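4.2 Keeping two hands on the same clock

Most of our trouble with cloth came from software, and most of that from timing. Each gripper runs its own logger, and Flinitz, our alignment tool, has to stitch the two streams into one episode before the planner ever sees them. We started out trusting the timestamps. That was a mistake – by the end of a long session the two sides could drift far enough apart that a corner looked pinched by one hand before the other had arrived.

So we stopped trusting them. Flinitz now looks for a shared event in both streams, usually a jaw closing, and slides one stream until they agree. Bedding is a hard test for this, as a purple cloth like the one in Figure 2 has long stretches of nothing but folds and shade, and the visual tracker gets pretty lost in there. 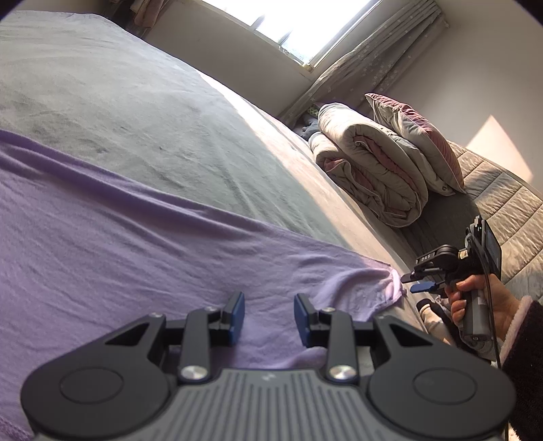
Figure 2. Two hand-held grippers at a cloth spread over a bed, the second one near a bunched corner.

Baiba Lepik argued that we were fixing the wrong layer, and that a planner worth keeping should put up with a bit of lag between hands. She had a point, so we tried it her way too. We trained the Pärn policy on 600 episodes with alignment switched off and added random lag during training. It coped well with slow spreading moves and fell apart on anything where both hands had to pull at once.

We ended up keeping both ideas. Alignment runs first, then we add a small random lag on top, and I'd do it in that order again. The 400 episodes we recorded in July went through this version only. Anything Flinitz can't line up gets flagged and left out of training – I used to fix those by hand, and I don't miss it. The flagging rules are listed in the appendix, along with the two settings we never managed to tune properly.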